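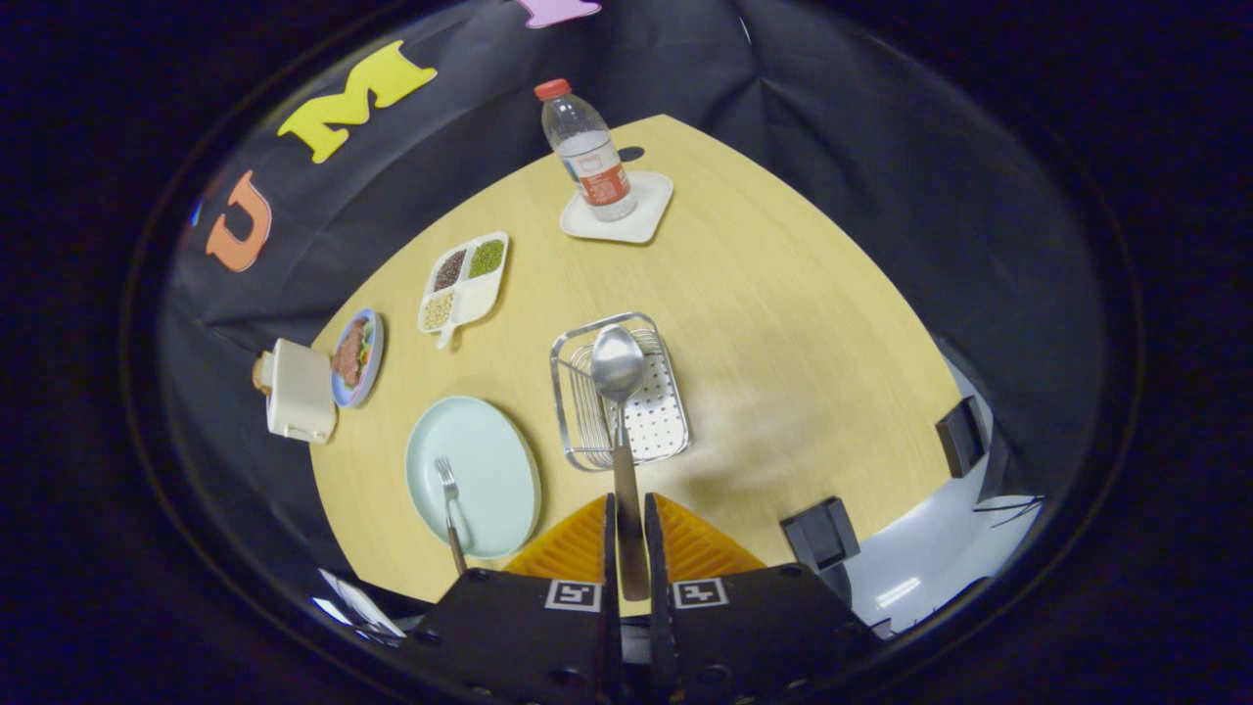

Tromis hand-held gripper holding a spoon above the wire basket. Marker squares on both jaw housings.

Tromis Hand-Held Gripper: Setup and Care

The Tromis is a two-finger gripper for table-top handling of cutlery and similar light items. It is supplied by Sistgate with the orange ribbed pads already fitted at the base of the fingers.

Setting up
Wipe both marker squares with a dry cloth before first use. They must lie flat, with no lifted corners. Close the fingers fully, check that they meet along their length, then open them and run the Gistum calibration routine. Jaw travel should read 61 mm. If it does not, slacken the left finger screw, reseat the finger and repeat.

Routine care
Clean the fingers at the end of each shift. Do not use solvent on the pads or the markers. Inspect the pads every 40 hours for splits between the ribs. Replace them in pairs at 600 hours, or sooner if one side has gone stiff.

Changing a marker
Peel the old square from one end and remove all adhesive. Left and right patterns differ and are not interchangeable. Recalibrate afterwards.

Specification
Weight: 470 g
Jaw travel: 61 mm
Fingers: black, replaceable
Spares: pad pair, marker pair, finger screws (Bondarchuk pattern)

Spares list revised 31 July 2023. Orders through Sistgate.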